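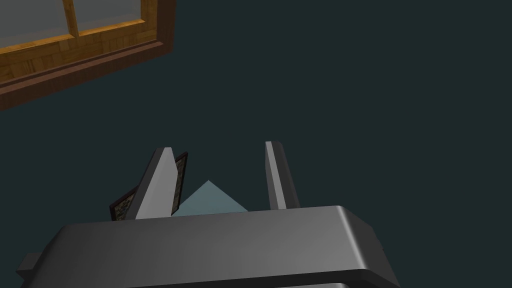

Janela com moldura de madeira.

O que é uma ação, e por que há tanta gente a querer vender-te uma?

De certeza que já ouviste um adulto dizer que «a bolsa subiu» ou que «a bolsa caiu». Dito assim, parece que alguém deixou cair a mala. A bolsa de que falam é um mercado, só que em vez de laranjas vendem-se pedacinhos de empresas. Cada pedacinho chama-se ação.

Imagina uma fábrica de bolachas chamada Bako. Os donos querem comprar um forno novo e não têm dinheiro que chegue. Então dividem a empresa em 90 partes iguais e vendem algumas. Se comprares uma, passas a ser dono de um bocadinho da Bako. Muito pequenino, é certo. Não podes entrar lá e levar bolachas para casa.

E o que ganhas com isso? Talvez ganhes, talvez não. Se a Bako vender muitas bolachas, pode repartir uma parte do lucro com os donos. A essa parte chama-se dividendo. Também pode acontecer que outras pessoas queiram a tua ação e te paguem mais do que ela te custou. Compraste por 2 euros, vendes por 3, ficas com um euro a mais.

Agora a parte que costuma vir em letras pequenas. O preço também desce. Se a ação que te custou 3 euros passar a valer 2 e a venderes nesse dia, perdeste um euro. E se a Bako fechar as portas, a tua ação pode não valer nada.

Há pessoas que dizem saber quais são as ações que vão subir. Eu desconfio. Um senhor chamado Ruairi Galbraith escrevia um boletim, o Seltonlow, e em março garantiu aos leitores que uma empresa de trotinetas, a Gronder, ia duplicar de preço. Pediu 18 euros a cada leitor pelo conselho. A Gronder desceu. Os leitores ficaram sem os 18 euros do conselho e, os que lhe deram ouvidos, com ações mais baratas na mão.
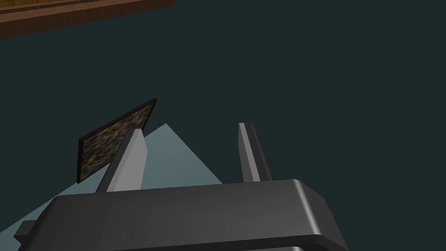 Pensa bem: se ele soubesse mesmo o futuro, precisava de vender boletins? Faz esta pergunta sempre que alguém te prometer dinheiro fácil. Às vezes a pessoa acerta, claro. Quem atira uma moeda ao ar também acerta muitas vezes, e não lhe chamamos especialista em moedas.

«Mas no jogo eu ganhei!» Pois. Existem jogos, como o Urkuvero, em que se compram ações com dinheiro a fingir. São bons para aprender as palavras e ver os preços a mexer. Só que perder dinheiro a fingir não dói nada, e por isso toda a gente é muito corajosa. Com a mesada verdadeira já se pensa duas vezes – ou devia pensar-se.

Experimenta isto: escolhe uma empresa que conheças, escreve num caderno o preço da ação e o que achas que vai acontecer. Volta a ver passado um mês. Não apagues os palpites errados, que são os que mais gente gosta de esquecer.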